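About Baert Textile Care

Baert Textile Care cleans, repairs and tests floor coverings for homes, rental properties and small offices. The company was formed when two workshops, Bustine and Lolari, combined their equipment and customer records. Both workshop names are still used internally for the two service lines.

The Bustine line handles cut-pile and loop-pile carpet in place. Work starts with fiber identification, normally a burn test on a few strands taken from a closet edge or a leftover piece. Wool, nylon, polyester and polypropylene each have their own cleaning sheet, which sets the detergent, the water temperature and the number of rinse passes. Detergent with a pH above 10 is not used on any fiber. Wool is treated on the acid side of neutral.

The Lolari line handles loose rugs at the workshop. Each rug is measured, weighed and checked for dye bleed before it is washed. Drying takes place flat on racks with forced air, and a rug is released only after two moisture readings taken 6 hours apart agree.
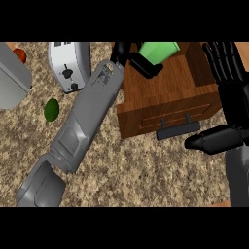 Repairs cover seam splitting, edge binding, pulled loops and burn patches. Patches are cut from the customer's own spare material where there is any. Where there is none, we look for a match in the sample store, which holds 400 cataloged pieces sorted by pile height, gauge and color. A match in color alone is not accepted for a patch in a walking area, as differences in pile height show up after a short period of wear.

Customers receive a written record of each job. It lists the fiber, the backing, the products applied and any stain that could not be removed. Records from both former workshops were moved to a single system called Baltar, and the transfer was completed on 31 December 2018. Older jobs can be looked up by address.

The workshop has 17 employees. New technicians spend their first season on rug intake and testing before they are sent to customer sites. The rug wash line closes for maintenance each October; carpet work in place continues as usual during that month.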